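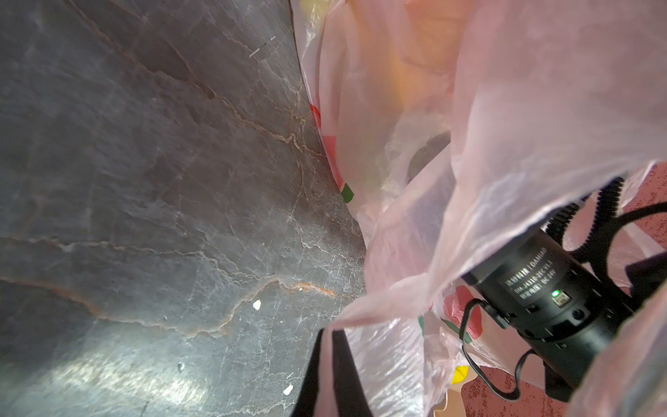 Wrist camera at Bultby: pink bags up against the gripper, motor on the right.

[primdale-list] Re: Bultby open day, was it worth the drive?

December 11, 2024

Replying on the list because three of you asked me the same thing off it. The earlier message is quoted first, my answers follow.

> I could not make the open day at Bultby and would like to hear from
> somebody who went. The flyer said "robot bagging of produce, live" and
> nothing else. Four questions:
>
> 1. What was the robot doing? Was it a real demo or a video on a loop?
> 2. How do they deal with thin plastic bags? We gave up on those in
> September. Our gripper either missed the rim or took hold of both
> sides at once.
> 3. Could you see what the robot sees, or only watch from behind a rope?
> 4. Are they doing it again, and can the club go as a group?
>
> I have the key to the workshop until the end of the month if anyone
> wants to try bags again before then.

Short answer: yes, worth it, if you care about soft stuff. If you want to see a fast arm stack boxes, go somewhere else.

Getting there

Bultby is the low building behind the Plituvgate bus station. The demo was upstairs in room 205. The sign at the front desk said 204, so a few of us stood in the wrong corridor for a while. Doors opened at 10 and I was in the first group. They let people in for 40 minutes at a time. That was enough to see several tries and ask questions, but not enough to see a full session. The 839 bus stops right outside. Parking is poor.

What the robot was doing

It was a live demo. The project is called Pongsiri and it is about handling bags of food: getting fingers into an open bag, taking hold of one item, letting go of it, and moving the bag without dragging everything along. The people running it drove the arm by hand for the first part, then switched over and let it run on what it had learned. They told us each time which of the two we were watching. I liked that, because at other open days I have had to guess.

The work area is a corner with two speckled pink-red walls and a dark gray floor with a marble-like pattern. A metal post stands where the walls meet and a rail runs along the bottom of one wall. I asked why they had not picked a plain surface. The answer was that they change the surfaces from one set of runs to the next, so that the robot does not get used to one look. The veins in the gray floor are a fair test for that. Some of them are light and some are orange-brown, and a thin bag lying on top of them is hard enough for a person to make out.

The gripper has two black fingers that taper toward the tip. I had expected suction cups for this job and there were none on the arm we saw. There are small teeth along the edge of the finger. I asked if those tear the plastic and was told that they do sometimes, mostly on the way out. 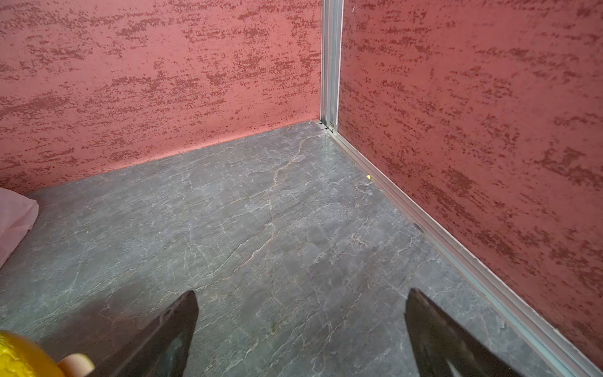

How they deal with thin bags

This is the part most of you will want. The short version is that they do not try to pick up the rim first. Our approach in September was to find the rim, pinch it, lift, and then look inside. Theirs is to start from a bag that is already standing open and bring both fingers in through the mouth. The bag is opened by a person before the run starts. I want to be clear about that, as the flyer gave a different impression. When I asked about opening a closed bag, they said it is on the list for next year and that they have no good results to show yet.

With the bag open, the rim tends to fold back over itself and hang across the opening like a hood. That flap was the cause of most of our failures too. They handle it by coming in low and letting the flap rest where it is. We kept trying to push it out of the way, and I think that was our mistake.

The bags are ordinary thin ones with red printing on them, Chinese characters and cartoon fruit. I asked if the printing causes trouble, since a red shape on the bag could be taken for something in the bag. They said it did at first. The fix was more examples and no special trick.

For contents, one bag had a green bumpy thing like a small bitter melon and a long curved yellow pepper. Those two make a good pair for testing. The green one is short and lumpy and the pepper is long and smooth, so a grip that suits one is no use for the other. The pepper also curves, and when you take it near the tip it wants to turn.

A few practical points I wrote down:

- They keep the speed low inside the bag and only speed up once the fingers are clear of it.
- Fingers go in part open. Fully open, they catch the sides.
- If a grip fails, the arm backs out completely before it tries again. It does not search around inside.
- Static is worse on dry days. They had no cure for it beyond wiping down the fingers. 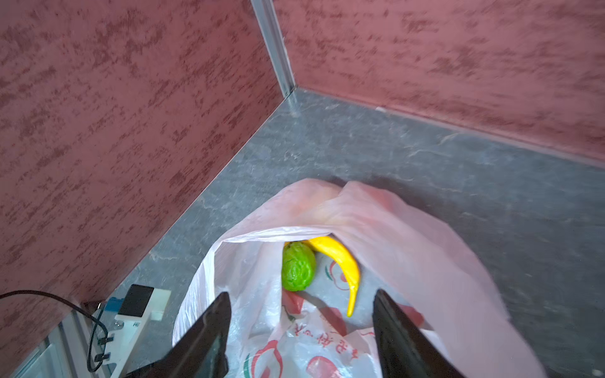 Could you see what the robot sees

Yes, and this was the best part of the visit. There is a small camera at the wrist and its picture was up on a monitor beside the work area. No rope. We stood close enough to see the arm well, behind a strip of tape on the floor.

Watching the monitor changed my mind about where the camera should go. Ours looks down from the ceiling, so once the fingers are inside the bag we see nothing but plastic. From the wrist you go in with the fingers. The film folds over the top and down both sides, and you look along it as if into a small tunnel. At one point the fingers had an orange, wrinkled item between them and you could make out the surface of it quite well, with the printed red ring on the bag behind. I could not get a view like that from our ceiling mount no matter how I turned it.

There are drawbacks. The plastic close to the lens goes soft and milky and covers a good part of the picture. You also lose sense of where the bag is on the floor. They said they would not want to work from the wrist view alone and I believe them, but given the choice of one camera I would now pick the wrist.

The gripper motor sits out in the open with its connector and cable, and one of the bags got partly wrapped around it. I asked about a cover. They have tried one and took it off again because it made the wrist too wide to go into a bag. If we build something similar I would still route the cable higher up, so that there is less for the plastic to catch on.

Are they doing it again

They plan another open day in spring, no date yet. Groups are welcome if they write ahead. I put us down as interested, which does not commit us to anything. They would also like people to bring bags from different stores, the thinner the better, so please start saving them.

About the workshop key: I would like to take up that offer. My suggestion is that we leave the gripper as it is, move the camera from the ceiling to the wrist, and start every run with the bag already open. If that works we can go back to the rim problem later. I have a spare bracket that should fit, and I can bring the groceries. 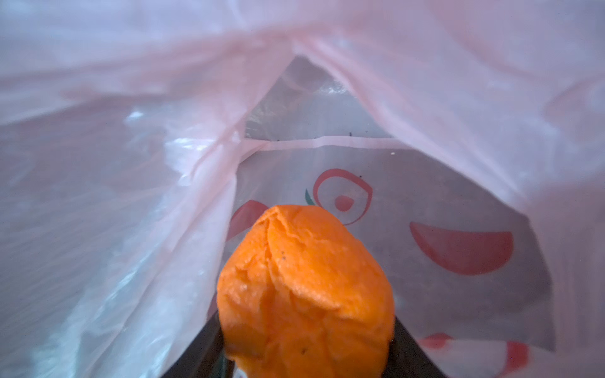
Primdale Automation Club – Soft Handling Group

Reply to the list and not to me alone, so that the others can see who is coming. If you want to join the workshop session, say which evenings you can make and whether you can bring a laptop. The club one is still out for repair.

My notes from Bultby are handwritten. I will type them up and put them in the files area this week, along with the sketch of the finger shape. The sketch is from memory, so do not cut metal from it.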